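Cuaderno de la celda Drasesura
Septiembre de 2022. Normas de vaciado de cajón, segunda vuelta 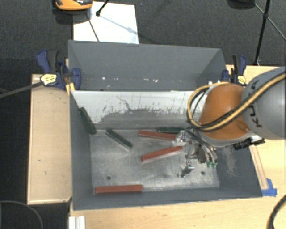
El KUKA con las barras rojas y verdes en la parte delantera del cajón, mordazas puestas a los dos lados.

Bueno, me siento por fin a escribir las normas, que llevamos desde julio diciendo «ya lo apuntaremos» y luego cada uno hace lo suyo (yo el primero). Erick Mbwambo me pasó ayer su borrador y casi todo me parece bien, así que lo copio con mis añadidos.

Sujeción del cajón: mordazas siempre, izquierda y derecha, y se tira con la mano antes de cada tanda. Si el cajón se mueve, hay que volver a tomar la referencia y la tanda no cuenta. Ya sé que es un rollo, pero en la serie Uston perdimos 300 intentos por un cajón que se había corrido y no nos dimos cuenta hasta el final.

Velocidad: con alguien dentro de la zona, modo manual reducido y pulsador en la mano. Sin excepciones, tampoco para «solo recoloco una barra». En automático las manos se quedan detrás de la línea, ¡y el café también!

Barras pegadas a la pared o de pie en la esquina: son las que más guerra dan. La verde apoyada en la esquina del fondo es justo el caso que queremos medir, así que no se toca. Se deja que el robot lo intente hasta 5 veces y, si no sale, se apunta como fallo y se sigue. Erick quería 16 intentos, me pareció una barbaridad y quedamos en 5.

Cables y mangueras: recorrido completo a mano en lento cuando se cambia la pinza, mirando el bucle junto a la muñeca. Que no tire ni roce con el borde del cajón. Se anota quién lo ha mirado.

Desgaste: el suelo y el separador ya tienen sus buenos arañazos. Propongo foto cada 1.000 ciclos, misma luz, mismo sitio, y a la carpeta Mussa. Llevamos casi 1.000 desde la última, o sea que toca ya.

Pendiente: preguntar a los de Vureck si su hoja de evaluación de riesgos distingue entre cambio de pinza y cambio de pieza. La nuestra no lo hace y creo que debería. También falta decidir dónde se guarda la llave del selector, que esta mañana estaba puesta.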